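Small parts bins: open-top or lidded for short-run kitting?
Kakcombe Workshop Forum > Storage and Handling

ferrule_dan
Setting up a kitting bench for short runs, 200 kits a batch. Parts are light, mostly moulded, nothing over 100 grams. I was going to buy lidded totes from Vidlow but the lids add handling at each pick. Does anyone run open-top bins straight on the bench? Colour preference?

nfarah
Open-top, straight-sided, rimmed. Lids are for transport and shelving. On the bench they end up stacked somewhere and take up the space you wanted for the bin. For colour, choose whatever contrasts with the part. We use blue for anything yellow, white or natural nylon.
Noura Farah

grub_screw
Disagree on the lids. If the kits sit overnight in a shared workshop you will get swarf and dust in them. I had 500 bushings to wash in September for exactly that reason. Hinged lids, left open during the shift, cost you nothing.

nfarah
They cost you the hinge side. You can't reach in from there, and a tall lid shades the interior. Put a cover sheet over the bench at night.

ferrule_dan
Shared workshop, but I can put a sheet over it. What about bin orientation? Long side facing the operator, or short side?

kerf_and_a_half
Short side facing, if your reach allows it. You get more bins per metre of bench. Past arm's length it stops working and you want a tilted rack. Keep the surface under the bins plain and light grey or off-white – dropped parts show up and scuffs wipe off. Ours is the Lotorier panel, catalogue no. 3789, matte side up.

nfarah
Agree on the surface. Blue bin, pale floor, long axis running front to back, small yellow object between the gripper fingers inside it: 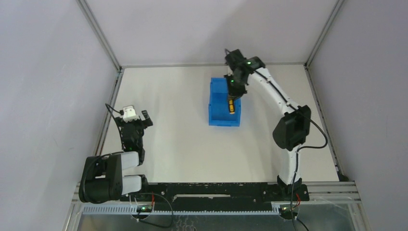 Debora Colombo
I'd still argue for long side facing. With the short side toward you the parts migrate to the far end and you are picking blind over the near wall. We turned all of ours at Shboul and mispicks dropped.

kerf_and_a_half
Depends on wall height. With a low front wall it makes no difference.

Debora Colombo
Ours are standard height, so it did.

ferrule_dan
Ordering two sizes of open-top in blue and will try both orientations before I fix the stops down. Grub_screw, noted on the dust.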